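Month two of teaching a robot arm to stock a shelf. I was told this job would be "mostly supervision." I have spent today holding a pair of handles and pretending to be a gripper.

The setup, for anyone who joined after the forklift thread: I move the handles, the arm across the table copies me, and every run gets saved. Do it enough times and the policy is supposed to work out what I meant. I would also like to know what I meant.

Target for October is 3000 good runs. A good run is one where the item ends up where the prompt said and I didn't swear loudly enough to shake the table.

(The swearing isn't recorded. I checked. Twice.)

Skye Kerr wrote the task list and she is a monster. "Move the candy bar to the tray." Fine. "Move the OTHER candy bar to the tray." Skye, they're both Snickers.

Her answer: "The upper one, then." So now the prompt says upper one, and I've started talking like that at home. Pass me the upper remote.

Thing I didn't know before this job: you have no idea how you pick things up. You just do it. Then somebody puts you on remote control with two stiff fingers and a camera down by the wrist, and you're a toddler in oven mitts.

Candy bars especially. Go in too high and you pinch the crimped end and the whole bar swings. Too low and you're having an argument with the lip of the shelf. The lip wins.

Also clear acrylic. Whoever picked clear acrylic for the display stand has never tried to judge depth through a wrist camera. Half of it is glare and the other half is a guess. 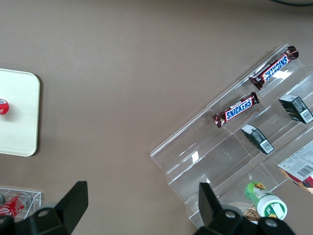 My trick is to ignore the shelf completely and aim for the lettering. Come in square to the wrapper, stop, breathe, close. If you close while you're still moving, the model learns to close while it's still moving, and then you get to watch it do that 50 times in a row at evaluation with your name on the data.

Ask me how I know. Alistair Semple still calls it "the Matheson grab." He's the one who plots everyone's gripper speeds on the wall screen.

There are two Mathesons here, me and Shona, no relation, and she'd like it on record that the grab was Ewan. It was Ewan. Hi.

Shona is annoyingly good at this. Her runs look like a video of someone putting a baby down. Mine look like a claw machine that has been given one more quarter.

We did try the other method, where you take hold of the arm and physically walk it through the task. Lovely for big slow moves. For small stuff your hands end up in the camera view, and then the policy has opinions about hands.

It also gives you a workout. Selvaraj Weerasinghe did a whole morning of it and ate lunch with his left hand.

So, remote it is. The handles are from Trondik and have a dead spot near the end of the squeeze. You learn to squeeze past it. I now squeeze past it on door handles, the dog's leash and my sister's hand at a funeral.

Question from the replies: do you keep the bad runs? Depends how bad. Missed, backed off, tried again and got it: keep, those are gold, the arm needs to see someone recover. Missed, dragged the stand halfway across the table, went for coffee: delete.

Other question: doesn't it get boring? Yes. By run 20 you're on rails, and the data gets bad because every grab is the same grab. So you have to move the stuff. Turn the stand, swap the shelves, put a bottle on its side. Be a slightly different idiot each time.

Alistair wants "natural variation." Selvaraj says he can supply that without being asked.

Tried last night's checkpoint at 4 p.m. It went for the upper bar, came in square, stopped, waited for a moment, closed.

Then I realized what the wait was. It's me breathing. I've taught a robot arm to breathe before it picks up a Snickers.

Skye wants the pause trimmed out of the data. Shona wants it left in. I have been asked not to vote.

Anyway, back on the handles. Bottles next. They roll.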